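Cluneo Lab – Call for Participants
Remote Operators for a Study on Correcting Robot Mistakes
Posted 27 Aug 2023

Have you ever watched someone load a dishwasher badly and felt your hands twitch? We would like to pay you for that feeling.

The Cluneo Lab is looking for up to 60 adults to take part in a study of how people step in when a two-armed robot is about to get a household task wrong. No experience with robots is needed. Experience with teenagers may carry over, but we have not tested this.

What the study is about

Most robots that learn from people learn from complete demonstrations. A person drives the robot through the whole job, start to finish, and the software tries to copy it. This works, and it is also very dull for the person, who spends most of the session showing the robot things it could already do.

Our method, Cloner, starts with the robot in charge. You watch through its head camera and keep your hands on the controls. When you think it is heading for trouble, you take over, fix the problem and hand control back. Cloner gives extra weight to those short corrections when it trains the next version.

In our July pilot we collected 700 corrections. A policy trained with them finished 63 percent of its test runs without help. We were pleased with that figure until we remembered what it says about the other runs. The pilot operators were also all members of the lab, who know the robot's habits and forgive too many of them. We need people who don't.

The tasks

Every task is something you have done at home without thinking of it as a task: folding a towel, putting cups on a tray, tidying shoes.

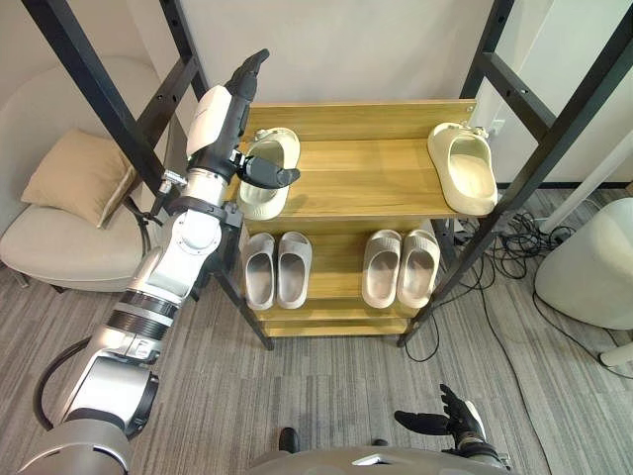
Tidying is where the timing of a correction matters most to us. Some operators grab the controls the moment the arm starts to move, and others wait until something is on the floor. The useful corrections seem to come in between, with the thumb hovering by a slipper on the top shelf, its opposite number still away at the far end, and the hand not yet committed to anything. Two neat pairs on the shelf below show the kind of arrangement we like. When you would step in, and what you would do next, is the data. There is no correct answer, though you may find you have strong opinions.

What you will do

You will come to the Friesen Building for 3 sessions on separate days. The first is mostly training on the Stevimus control station, which has two hand controllers, a screen and a chair we are told is ergonomic. In the other two you will supervise the robot and fill in a short questionnaire about how much you trusted it. Please be frank. It does not read them.

Each session lasts 60 minutes, including breaks. You will be paid by gift card at the end of each one, and you may stop at any time and still be paid for that session.

Who can take part

You should be 18 or over, comfortable reading English, and able to use both hands on small controllers. Glasses are fine. If video games make you queasy, the head camera view may do the same, so please mention it when you sign up. We cannot accept current lab members or anyone who took part in the pilot.

What we record

We keep the robot's camera video, its arm and hand movements, your control inputs and your questionnaire answers. We do not film you. Audio is off, so you may say what you like to the robot, and most people do.

How to apply

Fill in the sign-up form on the Cluneo Lab participation page and choose your preferred times. Evening slots are available but go quickly. We will reply either way, with directions to the Friesen Building and a consent form to read before your first session.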